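Plirkodum is finally getting its cinema run

08/04/2023

If you've been following this little column for any length of time you'll know I've been banging on about Plirkodum since I saw a rough cut of it last November, in a room with bad chairs and a heater that clicked through every quiet bit. Well, good news! Vaida Org's debut feature has been picked up by Juhl, the small distributor out of Hobart, and it's getting a proper run on proper screens. I found out on Thursday arvo and I've been a bit unbearable at home ever since.

For anyone coming in cold, it's a science-fiction film set on a salvage barge that takes 31 years to get anywhere. There are two crew. One is awake at a time, in shifts of a year, and they only know each other through the notes, meals and half-finished repairs the other one leaves behind. They meet in person for one day at each changeover (and those changeover scenes are wonderful, all awkward manners and too much tea). Then one of them wakes up and finds a repair that neither of them would have done.

I won't say any more about the plot. Juhl's synopsis gives away something that doesn't happen until well past the hour mark, so if you like going in fresh, skip the poster and skip the website.

The version I saw ran long and had a temporary score, mostly borrowed organ music. The finished one comes in at a flat 90 minutes, which made me nervous when I heard it because the slowness was half of what I liked. I rang Vaida to ask what had gone. "Mostly corridors," she said. "I had a lot of corridors." She's kept the whole of the soup scene, which was my main worry, and the new score is by Naro, the duo from Launceston who did the music for that lighthouse series a couple of winters back. Two cellos and something that sounds like a fridge. I've heard one cue and I've played it far too many times.

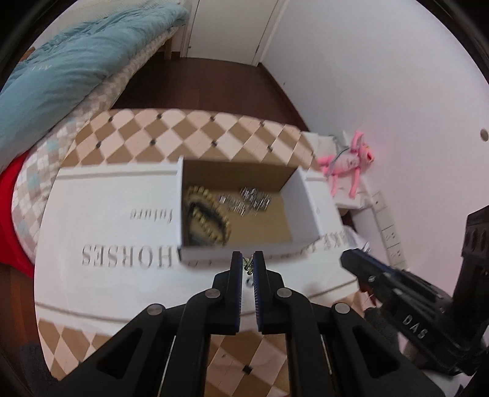 Where and when you can see it

The first session is in Hobart, with Vaida there to introduce it and take questions afterwards, and then it moves to Melbourne, Adelaide and Brisbane over the following weeks. Sydney is still being sorted out. Juhl tell me they've got 14 screens confirmed altogether, mostly independents, with a few regional halls in the mix. I'm especially chuffed about the regional ones, as I grew up somewhere that got films six months late, if we got them at all.

Opening night is in a single-screen place with 414 seats, and when I looked last night the whole back half of the stalls was already gone. I don't mind sitting near the front for this one. The barge interiors were built small, the camera stays close, and there's a lot of fine writing on the walls that you want to be able to read. If you're bringing someone with a crook neck, though, book soon.

Tickets are through the cinemas themselves, so there's no central site to go to. Concession prices apply at all of them as far as I can tell, but do check with your local.

What about streaming?

Three people have emailed me this already, so: yes, eventually. Pradonix have the home rights, and it'll land on their service once the cinema run is over. They haven't put a date on it. My guess would be late in the year, and it's only a guess, so please don't write it on the calendar and then get cross with me.

I'd really try to see it in a cinema if you can manage it. The sound matters a lot. There's a long stretch where the only thing going on is one person listening to the hull, trying to work out whether a noise is new, and on the laptop link I was sent afterwards it was just a bloke standing still. In that cold room with the clicking heater, I had my hand over my mouth.

A few bits I couldn't fit anywhere else. It's rated M, mainly for some language and one unpleasant business with a tooth. There's nothing after the credits, although the last of Naro's music plays over them and I'd stay for that. And Vaida is already writing the next one, which she says is set entirely in daylight and has no corridors in it whatsoever.

I'll be at the Hobart session, third row, probably with a choc-top. Come and say hello afterwards, and if you've got a theory about who fixed the pump, save it until we're well clear of the foyer.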